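2018-12-24, bag task, notes after reading through the Melnychuk runs

Stepan's summary line says the policy "generalizes to deformables." I want to write down what I think we have before that goes into the March draft, as I don't believe it yet.

Setup as before: pick up trash, put it in the blue bag, keep hold of the bag the whole time. Policy trained on 351 teleop demos, mostly Hanna's and mine. Scoring is by hand from the head video. Glove on the left hand for some runs and off for others, and the run sheet doesn't always say which. That alone should keep us from comparing them.
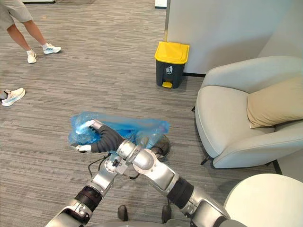
Two-handed hold on the bag, left hand gloved.

The stretch between the hands is what Stepan calls "opening the bag." Pulling plastic sideways is a different thing from getting a mouth open, and the score sheet has one box for both. I'd split it. Daryna scored a batch blind last week using her own reading of "open" and came out well under Stepan, so the rater matters at least as much as the policy.

Second complaint – the bottle. We report it as the hard case, and I think it's the easy one. Rigid, sits on a table at a good height, has a neck to close on.
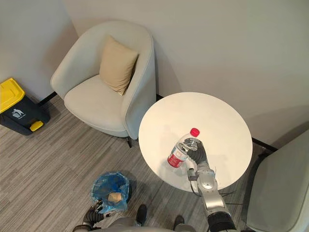
The left hand only has to not let go. If we want to claim coordination, the bag has to come to the bottle or the bottle to the bag, and the time we log should run until the item is released inside. At present the clock stops at grasp. I went through the code twice hoping I had misread it.

Also, the baseline (Serkel, scripted) was run with a stiffer batch of bags. Needs redoing with the same roll before anyone plots the two together.

Wrist camera next. Once plastic is over the hand, the slip estimate is mostly reading folds and glare. I masked the wrist input on the replay set and the predicted actions hardly moved. Either the policy ignores that camera or the replay set is too tame to need it.
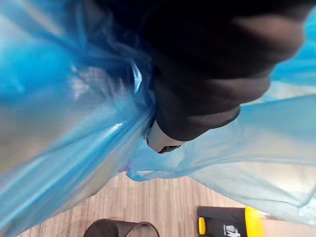 Meifang disagrees: masking on replay tells you nothing about closed loop, and she would expect the wrist view to matter only in the last moments before release, which the replay set barely contains. Fair. She wants it masked live, 2 conditions, same start poses.

To do: split the "open" box, move the clock, write the glove on the sheet, ask Bohdana for the bag lot numbers. No headline figure until then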